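Sanari Hand Gripper, Second Version: A Review
27 Mar 2024

The Sanari is a pair of black fingers on a handle. You hold the handle, pick things up with the fingers, and a camera above them records what you did so that a robot arm can later be trained to do the same. Fodberg sells it for $300, which buys the gripper, a camera mount, a charging cable and a leaflet that assumes you have already read a better leaflet.

I bought mine in January to replace a Bedoya remote rig, where you drive the actual arm with a joystick from across the room. The Bedoya is a fine machine if you enjoy parking. Picking up one sock with it took me longer than it takes to do a load of laundry, and by the end I had taught the arm mostly how to hesitate. With the Sanari you just reach out and do the job, and the software works out the arm's part afterward.

The fingers open wide, and I like that they do it evenly. Both sides swing on visible pivots, and the ribbed pads stay facing each other through most of the travel. My usual practice ground is a bed with household clutter on it, where a folded towel in a shiny tray is about as hard as I care to make things before lunch.
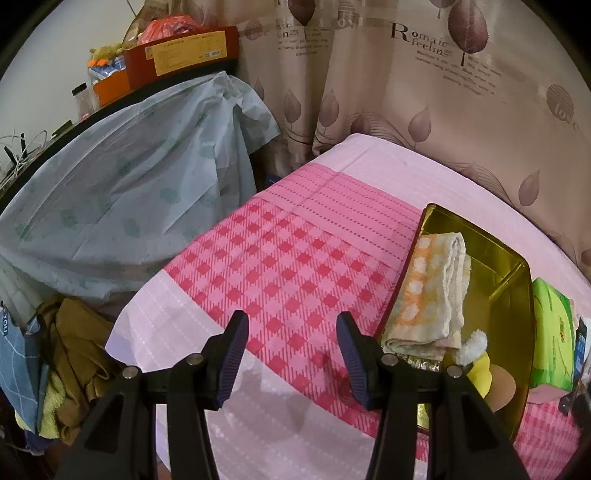 Grip and pads

The dark blue pads are the best part of the kit. They are soft enough to hold cloth without bunching it and they don't slide on plastic wrap, which defeated the hard tips on the first version. Shaggy things were my real worry. A robot has strong opinions about edges, and a ball of fluff hasn't got any. The Sanari takes hold of fluff without fuss, although you do need to close the trigger further than feels polite.

What you can't do is feel how hard you're squeezing. There is a spring somewhere in the handle and it tells you the same thing whether you are holding a slipper or crushing a paper cup. I went through several cups. The recordings of those are still in my training set, so if my arm ever gets a job in catering, I apologize in advance.

Recording

Press the button once to start, once to stop. The light that tells you which of these you have just done is on the underside of the handle, facing your wrist. I lost most of an afternoon to this, with 44 clips of me walking to the kitchen and none of me tidying.

When it works, it works well. The camera sees what the fingers see, and a busy background doesn't seem to bother the tracking. I would even say it helps. On a plain white table the software kept losing its place, while on a bed with checks and a printed curtain behind it the path came out clean nearly every time.
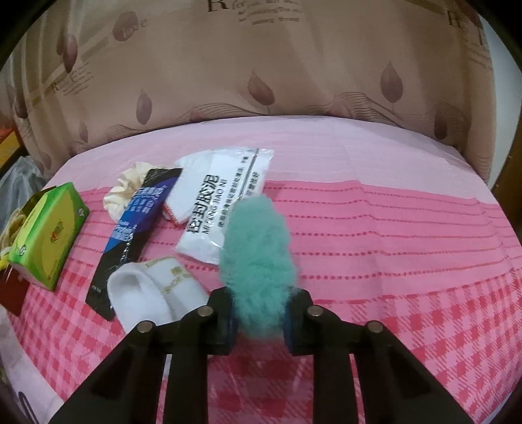 Labeling is done in Cemivgate, the desktop program that comes with it, and you can tell it was written by people who don't have to use it. Each clip wants a name, a task and a start and end point. It will not let you label two at once. I have 3,000 clips by now and a new respect for data entry. The export, at least, is quick, and the files opened in my training setup with no complaints.

Battery life is fair. The handle gets warm after a long session, and so does the hand in it. The weight is all at the front, so short sessions are the way to go — your wrist will suggest this before the manual does.

Should you buy it? If your arm has a gripper of similar shape, yes, and sell the joystick while someone still wants it. If yours has suction cups or anything with more than two fingers, the demonstrations won't carry over and you will own an expensive litter picker. I'm giving it 8 out of 10, with one point off for the light and one for Cemivgate, which was lucky to lose only the one.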